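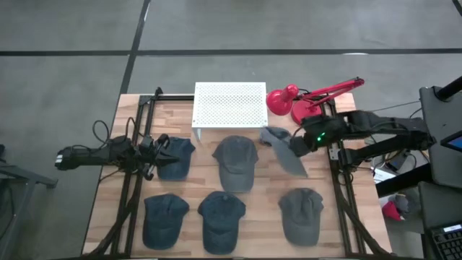
글쓴이: Tikov | 공략게시판 스탭

3시즌 들어와서 Flusimico 서포터로만 굴리고 있는데 의외로 할 만해서 글 써봐요. 다들 정글로만 쓰시던데 저는 봇에서 원딜 옆에 붙어 다니거든요. 초반 스킬은 무조건 방울부터 찍고, 레벨 3에 덩굴 가져가시면 됩니다. 아이템은 이속 신발에 쿨감 반지, 나머지 한 칸은 취향이요. 저는 회복 구슬 넣어요. 어제 저녁에 11판 돌렸는데 라인전은 거의 안 밀렸어요!

궁은 아끼지 마시고 중앙 보스 나오기 30초 전에 한 번 써서 시야 먹는 걸 추천합니다. 보스 싸움 때 또 돌아와요.

Nosutlow
방울 선마는 좀 아닌 것 같은데요... 패치로 마나 소모 늘어난 뒤로는 세 번 쓰면 바닥나요. 저는 덩굴 먼저 찍고 압박만 넣다가 귀환 타이밍 잡습니다.

Tikov
아 마나는 룬으로 해결돼요. 파란 룬 하나 섞으면 라인전 내내 씁니다. 대신 체력이 좀 종잇장이긴 해요 ㅋㅋ

Dijkstra
ㄴ 그 체력이 문제죠. 상대가 돌진 조합이면 룬이고 뭐고 그냥 터져요. 저 다이아 구간인데 이 픽 나오면 솔직히 한숨부터 나옵니다. 서폿은 그냥 탱커 하세요.

Nosutlow
탱커만 하라는 건 또 너무 갔고요. 돌진 조합 상대로만 안 꺼내면 되는 거 아닌가요? 저는 픽 순서 뒤쪽일 때만 가끔 써요.
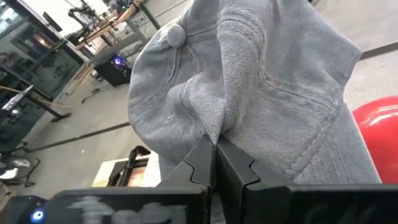 회색 모자

Dijkstra
뒤쪽 픽이면 인정. 근데 본문에는 그런 말이 없길래요. 선픽 박는 사람 오늘만 둘 봤음.

Tikov
그건 제가 빼먹었네요, 본문에 추가할게요. 그리고 궁 30초 전 사용은 쿨감 18퍼 이상 맞췄을 때 얘기예요. 그 밑이면 보스 싸움 때 궁이 안 돌아와서 망합니다. (제가 처음에 그렇게 두 판을 날렸어요...)

Nosutlow
18퍼면 회복 구슬 빼야 되지 않나요? 반지 하나로는 안 나올 텐데

Tikov
신발 강화하면 나와요. 골드가 좀 늦게 모여서 그렇지 중반엔 맞춰집니다.

Dijkstra
중반까지 살아있으면요 ㅋ 일단 일반전에서 몇 판 해보고 다시 올게요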